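Trusomik joint sealer, review by Erasto Ogola
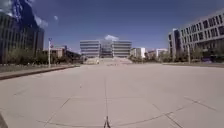
Pale slabs, thin dark joints, trees along the left.

Bought the 200 ml tube in March for the joints in our front walk. It goes on smooth and levels by itself if the gap is narrow. On wider gaps it sinks -- you need a second pass the next day. Color is darker than the label shows, close to what you see between big plaza slabs like these. The nozzle clogs if you leave it overnight, so keep the cap. Four stars. I'd buy it again for concrete, not for brick.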